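2018-03-17

Toy kitchen, counter section. Picking up where I left off with the stovetop panel.

The panel had a slight rock to it when pressed at the back left corner. Pulled it out of the counter and found a ridge of old glue in the cutout. Scraped that down with the wide chisel, wiped it with alcohol, and set the panel back in dry. No rock now. I have not glued it again and would like to leave it that way for a while, so if you lift the unit, don't lift it by the stove.

The gray rim cleaned up fine with dish soap. The black surface shows every fingerprint. Tried the Kitance polish on one corner and it left a haze, so I took it back off with warm water. A plain damp cloth and then a dry one is enough.

White countertop: one scuff near the front, mostly gone after 15 minutes with the melamine sponge. Don't go at it longer than that in one spot or the finish goes dull.

Tiled wall: Fongchan asked if it could come off for packing. It can, four screws from the back, but the two lower ones are tight and one head is already worn. Use the hand driver.

Pots and pieces. The silver pot stays with the stove set. It scratches easily, so no stacking. The green block goes in the pot for now, and the rest of the blocks are in the Thongdee bin, second shelf. I wrote 394 on the lid to match the inventory sheet. The old sheet says 843, ignore it.

Still to do:
Replace the worn screw (Mordale order, not placed yet)
Felt pads under the counter feet
Ask Fongchan if the Trivent unit has the same cutout size, in which case the spare panel would fit either one

Left the lights on the timer and the pot on the stove.

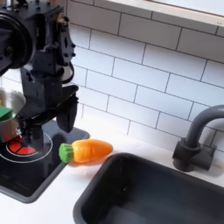 Stovetop back in the counter, silver pot and green block at left.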